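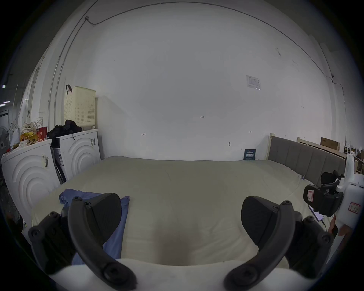

Figure 4. Two hand-held units at the bed, fingers of the nearer one open, blue garment not yet picked up.

4.3 Comparing two grippers on soft fabric

The Senum sheet says any finger set will handle clothing. Treat that as a claim to be tested. These steps compare the Tomon and Pirine fingers on one garment.

1. Lay the garment folded on a fitted sheet. Leave small creases in the sheet alone.

2. Open the fingers fully and check that the two pads face each other. Look along the row of screws on each finger and tighten any that stand proud.

3. If your unit carries a phone, turn the clamp by hand. It should not move. Route the cable so it can't reach the fingers.

CAUTION: Keep your free hand away from the pads while closing. The grip does not sense skin, whatever the brochure suggests.

4. Close on one edge of the garment, lift, and hold for 11 seconds. Write down a drop as a drop - "nearly held" is not a result.

5. Refold and repeat with the second unit. Swap operators after every 3 lifts.

Note: Zeeshan Siddiqui logged 293 lifts in December and found that the operator mattered more than the pads. A score from one person tells you very little about the hardware.

Note: Pads that pinch the sheet along with the garment count as a failed lift. The Niazi scoring form has no box for this, so write it in the margin.

6. Wipe the pads and store the fingers open. For pad replacement, see 4.5.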